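From: Llinos Parri
To: kitchen-repair list
Date: 4/27/22
Subject: Re: [kitchen-repair] Descaling with the Hatex powder, worth it?

On the Hatex thread, Ifans wrote:

> I've been using the Hatex powder for a year now and I'm sold. One sachet
> in the kettle, leave it overnight, rinse, done. The box says it keeps
> working for 100 boils after you rinse because it leaves a protective
> layer behind. I used to do vinegar every month and now I only do this
> every third month, so even at the price it comes out ahead. Also the
> Kelitz filter jug people say you get 50 percent less scale if you use
> both together. Has anyone here NOT had good results?

I'll put my hand up, sort of. My results were fine. What I don't buy is the explanation.

Start with the protective layer. If something stays on the heating plate after a rinse and survives 100 boils, then either it's coming off into the tea a little at a time or it's stuck on there for good. If it comes off, I'd like to know what it is. If it's stuck for good, why does it stop at 100? I wrote to the address on the box and asked. The reply thanked me for my interest and told me the product was safe when used as directed, which I hadn't asked about.

The ingredient list on my box is citric acid, then something described as a "conditioning agent," then fragrance. I don't know why a descaler needs to smell of anything. Citric acid I can get at the feed and brewing store in a plain bag, and one bag lasts me well over a year.

Then there's the every-third-month thing. Ifans, were you descaling every month because the kettle needed it, or because it was on the calendar? I used to do ours on the first Sunday no matter what and I bet half of those were a waste of vinegar. When I quit and just looked inside now and then, I ended up doing it three or four times a year with no powder involved. So going from monthly to quarterly doesn't tell me much unless you also tried going quarterly with plain vinegar.
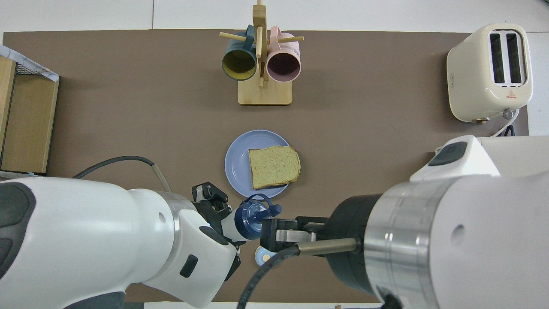
I did try something like a fair test last June. My sister and I live on the same water line, same make of kettle, bought in the same sale. She did the Hatex and I did plain citric acid, both on the same evening, and we both kept a tally on the fridge. Hers got to 432 boils before she thought it looked bad. Mine was somewhat under that, but she has a much more forgiving eye than I do, and she also tends to boil one cup at a time where I fill it up. So I wouldn't lean on it either way. Two kettles isn't a test. I only bring it up because the "before and after" pictures on the Hatex page are one kettle, and people on here have been passing those around as proof.

The Kelitz number bothers me more. "50 percent less scale" compared to what? Compared to no jug and no powder? A jug filter of that type, with a new cartridge in it, takes a good deal of the hardness out all by itself, so you'd expect less scale with the jug and nothing else. Adding the powder to the sentence doesn't mean the powder did any of the work. I'd also ask how old the cartridge was. Ours was doing next to nothing well before the little light came on.

Somebody on the Plodasau forum claimed the powder also makes the kettle boil faster. I'd believe that a badly furred kettle is a bit slow and a clean one isn't. Any acid would get you there. I timed ours before and after and the difference was 3 seconds, and I can easily lose that much fumbling with the stopwatch.

What I'd like to see, if anyone has the patience: same kettle, same fill line, plain citric acid for one stretch and Hatex for the next, then switch back. Take a look at the same number of boils each time and have somebody else judge it who doesn't know which was which. If the powder wins that twice I'll buy a case and say so on here.

Until then I'd say use it if you like it and don't mind the price. Just please rinse it twice. The fragrance hangs around, and I had a lemon-scented instant soup out of my sister's kettle that I'm not anxious to repeat.

Separate question, does anyone know if the mesh in the spout on the older ones pulls straight out or if there's a clip? Mine won't budge and I don't want to force it.

Llinos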